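Filed under: Home / Laundry and Linen / Galleries

Whites and Blacks, the August Wash

I have kept this small gallery of our laundry since we moved to the flat in Carrillo Street, number 202. My grandmother kept a notebook of her linen, with a page for each sheet, and I wanted to have something similar but with pictures. In August we wash more than in other months, as the summer things come back from the sea house and the first warm clothes come out of the boxes. So in one day I have the whitest and the blackest cloth of the year.
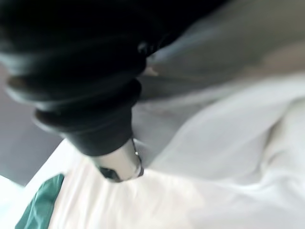
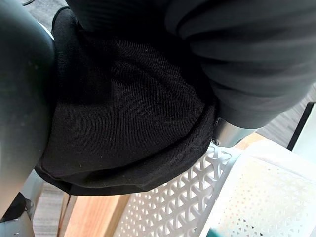 White cloth with its soft creases in the first one, and in the second the black knit at the white basket, with some lint on it.

I like white cloth best when it is rumpled. When it is ironed it becomes only a flat thing, but in folds it has gray in it, and a little shadow, and you understand how thick it is with your eyes. My husband says I should not write such sentences about laundry, but it is my page.

The black knit is a more difficult matter. Every piece of lint shows on it, and I know very well how the lint arrives: it comes from towels. For years I washed black things together with our dark green towels, thinking that dark goes with dark. The color was safe, yes, but the knit looked each time as if a cat had slept there, and we have no cat. Now the towels go alone. Black knitwear goes with other black knitwear, turned inside out, with the door of the machine not too full.

About the folding. I fold a knit over itself and then once more, so the bottom makes a thick roll, and I don't press it. If you press a fold into a fine knit and leave it for the winter, in spring you will find a line in it, and this line does not go away easily. A loose bundle is better. It takes more place on the shelf and it does not look like in the shops.

The pattern of the basket is also something I enjoy. Small triangles and diamonds, one in another, like a zigzag. Baskets with closed walls I don't use anymore. I had one from Plastska, a tall one in a nice blue, and I must say it was strong, but it had no openings and everything at the bottom smelled like a cellar after two days. It stands now on the balcony and has potatoes in it.

Some notes for those who wrote to me about the washing itself

I wash the white cotton at sixty degrees, the knits at thirty. For the spin I use 800 for the cotton and the lowest my machine can do for the knits. The short program takes 18 minutes and I use it only for things which are not really dirty, for example a shirt worn one evening.

The knits dry lying flat on a towel. In our bathroom, which has a very small window, a heavy one can need 48 hours, and I turn it over in the evening. I never hang it by the shoulders. I did this with a cardigan from my sister, and the sleeves arrived almost to my knees.

For the lint I tried a roller with sticky paper, a brush with red velvet, and a dry sponge for dishes. The sponge (new, of course) was the best for fine knit, if you go always in one direction. The roller is quick but it leaves something on the cloth, I feel it with the fingers. The velvet brush I gave to Bríd downstairs for her coats and she is satisfied with it.

White cloth I sort by thickness and not by what it is. Thin with thin, heavy with heavy. A thin pillowcase with a bed cover in the same drum will become a rope. I also look at each piece near the window before it goes in the cupboard, because a yellow spot is easy to see in daylight and almost invisible under the lamp. Spots from sun cream are the worst in this season. I put a little dish soap on them, rub softly, wait one hour, and wash again. It works in perhaps half of the cases.

In the cupboard the white things lie on the left and the black ones on the right. The middle is for everything with color, and I admit the middle is not tidy. There I have also the tablecloth from Pikham that I bought at the market and still did not use, as it is too long for our table and I don't have the courage to cut it.

In the next gallery I would like to show the wool blankets, if the weather allows to put them outside. The mending basket was promised already in spring, and I am sorry, it is still coming.

Da-eun Ryu

Comments

Tomos Edwards
I did the towel mistake for ten years at least. Do you wash black socks with the knits too? Mine shed a lot on the first few washes.

Da-eun Ryu
Tomos, new socks I wash two times alone, or with old dark jeans. After this they may go with the others.

Pádraig Ó Briain
Flat drying takes up my whole spare bed, but you're right about the sleeves. I have one sweater that would fit a giraffe.

Iason Xenos
Please do not cut the tablecloth! My mother folded the extra length under at one end and sewed it with big loose stitches, so you can open it again when you get a longer table. It hangs a little heavier on that side but guests never noticed.

Bríd Ó Súilleabháin
The brush is still going strong. You left two clothespins on my windowsill, by the way. I'll bring them up.

Tomos Edwards
Thanks, will try that with the socks. Has anybody used the Custusow wash bags for knits? I can't decide between the small and the medium.

Iason Xenos
Medium. In the small one a sweater just sits in a ball and the middle stays soapy.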